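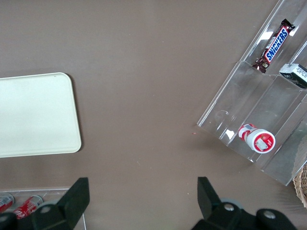

I went to the Zallport open day expecting a sales pitch, and for the first half hour I got one. There was coffee, there was a slide with a brain on it, and there was a short film in which a robot arm packed groceries to piano music. Then the group was split up and mine went down to the basement, where the real work gets done and where the carpet stops.

Down there it is people teaching arms to move things. An operator holds a pair of handles, the arm copies the motion, and the cameras and joint readings are saved as one example, which they call an episode. Snacks and drinks come up a lot. The items sit in clear stands and trays on a plain brown table: a Snickers bar, a small bottle with a red cap, red soda cans lying on their sides. Take one out, put it on the cream tray, open the fingers, back off. Then reset and go again.

Verena Hämmerli runs the collection floor, and she was the best thing about the visit. She didn't use the word "revolution" once. Her target for a single task is 400 episodes, and she told us a good operator gets through 74 in a shift once you subtract breaks, resets and the ones that get thrown out. I asked what gets thrown out. Fumbles, mostly, she said, and anything where the operator stopped to think. I asked whether a robot shouldn't also see what a fumble looks like and how to get out of one. She said yes, that was an argument they were having, and that Kofler (their software side, upstairs) wanted the mistakes kept in while the customer wanted clean numbers.

I'd have liked to hear more about that and less about the dashboard, but we were moved along to the dashboard.

It's called Jilero and it shows every episode as a small colored square. Green is accepted. There was a great deal of green. What I couldn't get from anyone was what green means beyond "the item ended up on the tray." If the operator drags a bottle over a divider, knocks the candy bar sideways and still lands it, is that green? The young man at the screen thought so. He wasn't sure. He said there was a quality score coming in the next version.

My other question was about the view from the wrist. That camera sits so close to the fingers that the edge of the picture slices through half of what's on the table. You see part of a tray, part of a stand, a bit of basket. The clear plastic is worse, all bright lines along the edges where the light catches it. I can find the gap between two dividers because I've been opening refrigerators my whole life. How many examples does a machine need before it stops reading a reflection as a wall? Hämmerli said they chose clear stands on purpose because stores use them, and that the early results with them were poor. I believed her more for the second half of that sentence.

We were each given a turn at the handles. Mine was bad. There's a lag you don't notice until you try to close the fingers, and I squeezed air twice before I got hold of anything. After 15 minutes my shoulders hurt. The regular operators do this most of the day, and I'd want to know whether the episodes from late afternoon look like the ones from ten in the morning. Apparently the time is recorded with each one, but no comparison has been made.

The closing talk was upstairs again, with a guest from Clirneck, who are paying for part of this and plan to put arms in small unstaffed shops. He promised a system that could handle up to 1,000 different products. I had just spent an hour with a system that was being shown a handful of them, on one color of table, under one set of lights. Somebody asked what happens when a wrapper changes for the holidays. He said the model would generalize. Asked how he knew, he said they'd be testing that.

So go if you get the chance, and skip the film. The basement is worth the train fare, and the people working there will give you a straight answer if you catch them away from the slides. They're running another one in October. I plan to ask about the fumbles again, and to see whether the quality score has turned up.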